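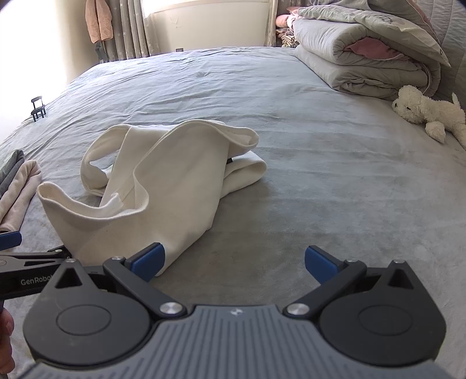 Page last changed: December

Handheld gripper pair, for recording demos. Review after one long month.

Short version for people in a hurry (me too): good tool, mediocre case, terrible strap. We bought it to collect folding examples for a laundry policy and it does that. Keep reading if you care about pads and batteries.

What we use it for. Project is called Drakadden. Clothes on a bed, two grippers, one person, one gripper per hand. You fold, it records, the recording goes into the training set. Shirts, sweatshirts, towels, kids stuff. No arm anywhere in the loop until much later. So far 3123 episodes kept, 71 thrown out on the first check. Ours says GenRobot on the finger. Not sponsored, paid full price through Floltham.

Weight. Fine for an hour. Not fine for three. The housing is a big gray ribbed lump and all of it sits in front of your wrist, so you feel it in the forearm before you feel it in the hand. We swap people every 4 batches now. Before that the late folds were visibly sloppier than the early ones, and sloppy folds in means sloppy folds out.

Fingers. Best part. Black linkages on round pivots, plain metal screws, you can see every joint and get a screwdriver on it. They open wide, wide enough to come down over a bunched-up sweatshirt without poking it first. Closing is smooth. One of ours got a small click in the left pivot after two weeks, tightened the screw, gone.

Pads. Blue rubber. Grippy on cotton and fleece, maybe too grippy. On a fitted sheet they drag the sheet along with the shirt and you get a ridge under the garment which then shows up in every frame after. Trick is to come in flatter and close sooner. Took us a day to learn, and I deleted that day. They pick up lint like crazy - wipe them between garments or the hold changes on you. Thin t-shirts are harder, you pinch one layer when you wanted two. Same as it would be for a robot so I left a good number of those in.

Camera view. Sits so you always get your own fingertips at the bottom and the work past them. Good, that's what the policy is going to see. The other hand comes in from the side and usually only half of it makes the picture. Doesn't matter, each gripper records its own view and we use both.

Bright windows are a problem. Beds are next to windows, in real houses. Mid afternoon, curtains open, a white wall just turns to glare and cream or white garments lose their edges. We now do pale stuff in the morning or with the curtains pulled. Exposure setting exists, is buried two menus down, resets on power off. Annoying!

Rooms. Not really about the tool but people ask. We leave the bed as lived in. Pillows, comforter, a plush dog, folded piles off to one side. An early batch from Kinyua was all on a bare table and the model trained on it fell apart the first time there was a blanket in view. Mixed backgrounds helped more than more episodes did. Just keep the middle of the bed clear so there's somewhere to fold.

Tracking. Solid when there's stuff to look at. Lost it on a plain wall plus a plain sheet, twice, both times I was leaning in to get a hem. Corners of furniture and patterned curtains are your friends. If the wrist passes over your face side too fast it also drifts a bit, it recovers but the episode is toast.

Battery. Box says one thing, we get less. Swap at lunch and you're ok. Charging both off one brick is slow, get a second brick.

Software. Sync between left and right hand is good out of the box, did not expect that. Export is slow. Naming of files is dumb, left and right get nearly the same name and I mixed up 8 pairs on a Saturday before I wrote a script to check. File transfer over the cable only, wireless never finished for us.

Strap. Bad. Slides, digs in, velcro full of fuzz already. We replaced it with one from the Troltulska harness and its night and day.

Case. Foam is cut too tight, you have to close the fingers fully to get the lid down and there's nowhere for spare pads.

Things I'd want in the next one:
Softer pad option for thin fabric
Exposure that stays where I put it
A beep when tracking goes, not just a light, cause my eyes are on the shirt
Spare screws in the box

Would I buy again. Yes, for cloth. For small hard parts, no idea, haven't tried. If you have one person and only a few hundred folds to record, rent instead. Four stars out of five, the missing one is for the strap.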